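Bac gris rayé : comment lui redonner un coup de propre ?

J'ai récupéré un grand bac gris, tout marqué à l'intérieur. Vinaigre ou ponçage ? 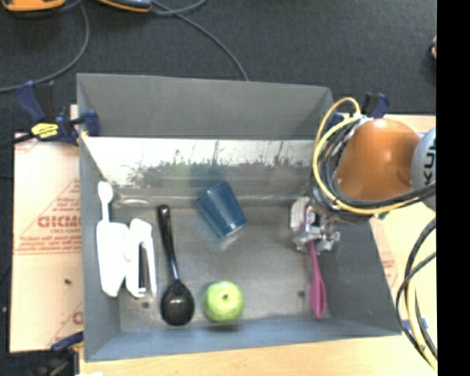 2 réponses

Kendura52
Surtout pas de paille de fer ! Moi je fais une pâte de bicarbonate, chiffon doux, et on rince. Pour les rayures, papier à l'eau grain 1000 puis 2000 — mais teste d'abord dans un coin, ça peut laisser un voile.

tremblay_brico
Vinaigre blanc et basta, le mien a fait deux déménagements et je vis très bien avec ses rayures.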